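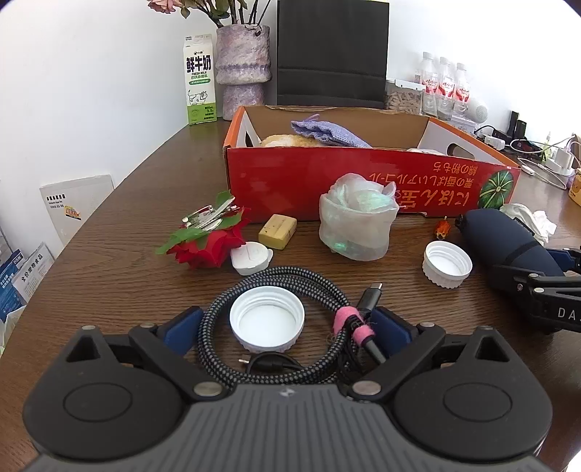 Coiled cable between the finger pads, red box behind.

Rules for the table, second version

Posted January 27, 2018 | 7 comments | 30 shares

In October I wrote a first list of rules for people who work with hand-held grippers on a table full of small things. The list was too long. At Rinovano we printed it, put it on the wall in Kerkville, and after a short time I understood that we did not read it any more. So I made it again, and I will explain what stayed.

The first rule is about cables. A coil must be closed with a strap before the fingers take it. We had more than 300 pick-ups in our notes when I sat down to compare them, and the open coils were the ones that gave us trouble, because one loop stays behind and pulls the neighbor object. The plug should be free and visible. I write "visible" and not "on top", because my colleagues discussed the word "on top" for a whole lunch.

The second rule is to look at what lies under the object, too. A thin wire under a thick one is easy to forget. If there are 2 cables, you decide before you close the fingers which one you want. 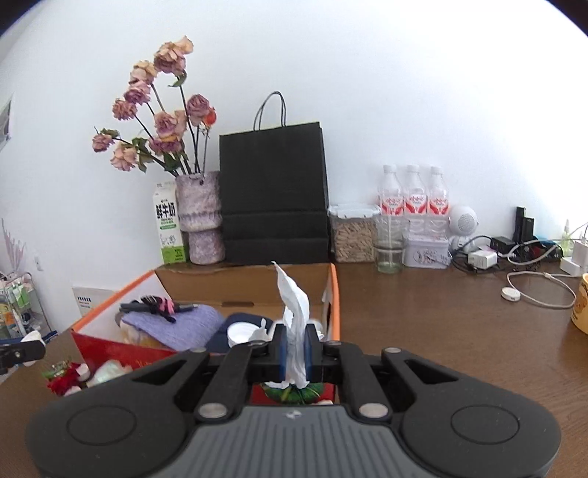 Written by the editor of this blog, test technician at Rinovano

Soft things need their own rule. For a tissue, I ask for a pinch in the middle, with the pads closed only as much as is necessary, and a short pause before moving to the box. Paper has no good shape to hold. In the first version I wrote "use low force", but a person with a tool in the hand does not know what is low. Now the rule says: close until it holds, then stop closing. The man from Guteck who checks our documents did not like this sentence, he wanted a number. I do not have a number that I can defend, so the sentence stays.

About the box: keep one free place inside for the next object, and do not press down what is already there. Cloth goes in early. Hard things with corners go next to the cloth.

When two people work at the same table, say aloud which side you go to. This was the rule with the most complaints, and also the one I will not remove. Leclerc has a similar rule for its packing line, but they use a hand sign, which I find difficult when both hands are busy.

I still need a good rule for flowers and other things that lose small pieces. If you have one, please write it in the comments.

Share this post (30)
7 comments

Recent posts
How we label a cable
Notes on finger pads
The October list, first version

Contact | © 2018 | Back to top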